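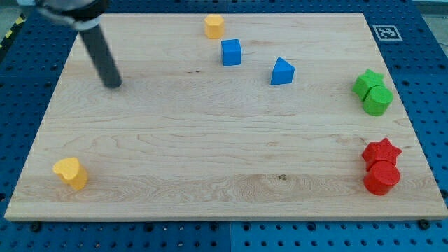 My grandmother kept the rules of Okoth in her head, and when she died they were gone, apart from what my sister and I could put back together at the kitchen table. There was no sheet in the box. There was the board, pale wood with a wavy grain, and there were the blocks. I could remember that color mattered first and shape second, so I put the two greens side by side, the star and the cylinder, and then the red star and the red cylinder nearer the corner. The blue cube and the blue triangle went farther over, near the yellow one with six sides. My sister looked at it and said the greens were right and the blues were wrong.

"They have to touch," she said.

"The reds touch. The blues never did."

"They did when she played me."

We had three days to empty the house. It was the last one on the road out of Dirkelstead before the grain store, and the people buying it wanted to be in before the cold. So far we had done the bathroom and half of the hall closet. The kitchen was supposed to be finished by supper, and every drawer was still full.

I made coffee in the small pot. My sister moved the blue cube against the triangle and sat back.

"Now it's your turn," she said.

"To do what?"

"Take one away or turn one over. You always turned one over."

I had no memory of turning one over. I remembered the smell of the oilcloth and my grandmother's thumb coming down on the top of a piece when she had decided something. I remembered that the yellow one was called the well. If you asked for the well you had to give up your next two turns, and she would get up and see to the stove while you sat there and gave them up.

"Did you call that one the well?" I asked.

"I called it the priest."

"It was the well."

"She told me it was the priest. She told me there was one in Jalelby who was that exact shape."

I laughed, and then I was annoyed. My sister is six years older than I am. She had spent her summers here before I was old enough to be sent, and then she stopped coming in the June that I started. We were never in the house as children at the same time. I had always known that, but I had not thought about what it meant for the game.

We played anyway. I turned over the red star, and it looked the same on that side. My sister took away the green cylinder and set it by the sugar bowl. I asked for the well, or the priest, and gave up two turns. While I was giving them up she started on the drawer nearest her, and wrapped the forks in newspaper, and then the knives.

"What do you win with?" she asked.

"Last color left."

"No. It was the first person to get a star alone."

"Then you've just won. You took the cylinder."

She looked at the green star. It was by itself now.

"I suppose I have," she said. She didn't seem pleased about it.

I said we should try it my way. We put the blocks back and played again, and under my rules the game wouldn't end. With both of us turning and taking and putting back, there was always more than one color left. I must have been missing a rule. My sister had emptied two drawers by then and was on the one with the string and the candle ends. She found the bill from the heating oil, 147, paid, with my grandmother's writing along the bottom. She read it out. It said to ask them about the smell.

"Did she ever let you win?" I asked.

"Every time. You?"

"Never once."

She put the bill in the box for papers. Then she came around to my side of the table, which she had not done all day, and looked at the board from there.

"I was the only one here," she said. "There was no one else my age on this road. I cried if I lost, and she couldn't stand it, so I think she changed it as we went."

"I didn't cry."

"No. You were a horrible little boy. You'd have gone on all night."

It was true that we had gone on late. I could remember being carried up to bed and asking on the stairs whose turn it was. In the morning the blocks would be where we had left them, and she would say it was mine.

The man from Ernia was coming at five for the table and chairs. He had offered 70 for the set, and my sister had said yes on the phone without asking me. I would have said yes too. At half past four we cleared the cups and I got the box for the blocks, and she held it open while I put them in. The green ones went first, then red, then blue. I kept hold of the yellow one.

"You take them," she said. "You have the shelf."

"We could split them."

"What would I do with half?"

I put the yellow one in and closed the lid. The board didn't fit in the box and never had, so I wrapped it in a bath towel and carried it out to the car. When I came back in she had started on the pans.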